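Pladosside Block Set: notes on the data
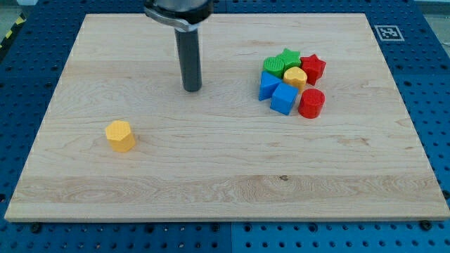

Read this before you use the labels for anything. The set covers small shape-sorter blocks on a pale wooden board, and it is about shapes, colors and how the pieces sit next to each other. I inherited the label sheet from Arlo Lindgren and rewrote most of it. I still don't trust all of it.

What you get

200 board layouts, each with a label sheet in plain text. One line per block: color, shape, and whether it stands alone or touches a neighbor. 80 of the layouts were labeled a second time by Arlo Iwasaki, who did not look at the first sheet. Those are in the folder called baptiste. If you only have time for one folder, use that one.

Shape names

We say "cylinder", "star" and "hexagon". Hexagon means the six-sided prism, standing on a six-sided face. The old sheet also had "nut" for the same piece, and I have no idea why. If you find a "nut" I missed, change it.

Color names

One word each, no shades. There is a yellow hexagon, a green cylinder and a green star, so color alone will not pick out a piece. People keep trying it anyway. Side faces look lighter or darker depending on the light, and the first sheet sometimes turned that into a second color. I took those out.

Alone or in a cluster

This is the weakest column. "Cluster" was supposed to mean pieces that touch, but from some angles a narrow gap disappears, and the two labelers did not always agree. A hexagon with a wide stretch of bare wood around it is easy. A star just behind a cylinder is not. Treat the column as an opinion.

The board

Knots and wavy grain are part of the wood. Version 7 of the sheet had a few small dark knots entered as "unknown piece" - fixed now, I think.

What I would not claim

That this tells you anything about blocks in a toy box, on a rug, or on any other surface. Someone at Biretham asked for a score that sums up label quality. I haven't written one, and a single number would hide the cluster problem.

Last edit to the sheets: 12/08/2018. Send corrections with the layout number and the line.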